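Flamar moves loose apples to resealable bags

Flamar will replace tied produce bags with clear slider-zip bags on its apple line from May, the packer said in a notice to growers dated March 28, 2021. The change covers the 188 retail outlets supplied through the Sandix depot. Bulk cartons are unaffected.

The new bag is a thin film pouch with a coloured zipper track across the mouth. Fruit is loaded singly through the open zip, stem end first where practicable, and the track is closed from one corner to the other. Flamar specifies a maximum fill of nine apples for standard grades and fewer for oversize fruit.

Packaging manager Gisela Bustos said the main fault in early fills was film catching in the track. "The mouth has to be held open at both ends, otherwise the panel folds in on itself and the fruit drags on the zip," she said. A trial run of 1692 bags was completed at the Cluvum shed, with seal checks made on every 20th bag.

Growers under the Kiều label will keep their existing artwork until current stock is used up. Revised fill sheets will be sent with the next pallet labels - no change to barcodes is required.

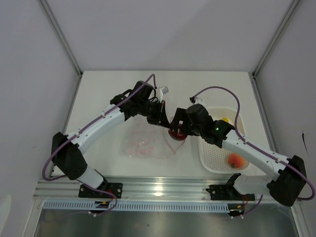
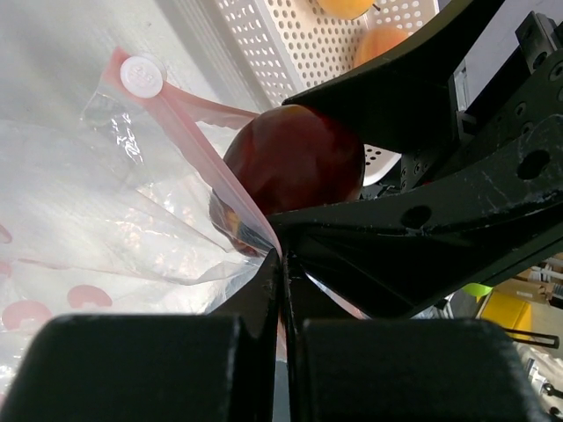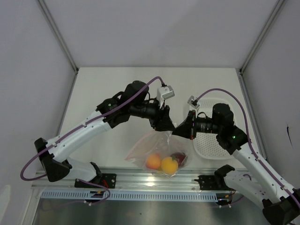
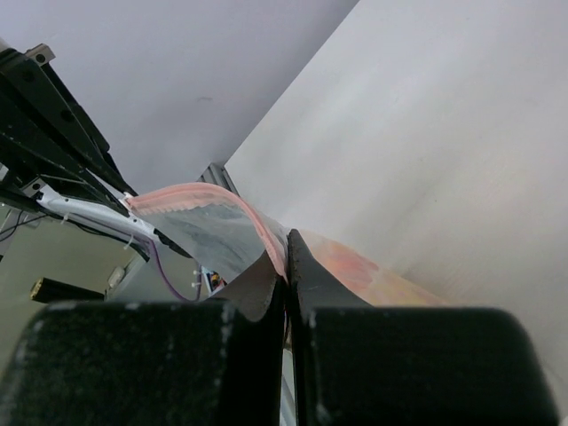 Apple bagging; the last picture shows the pink zipper strip of a clear bag.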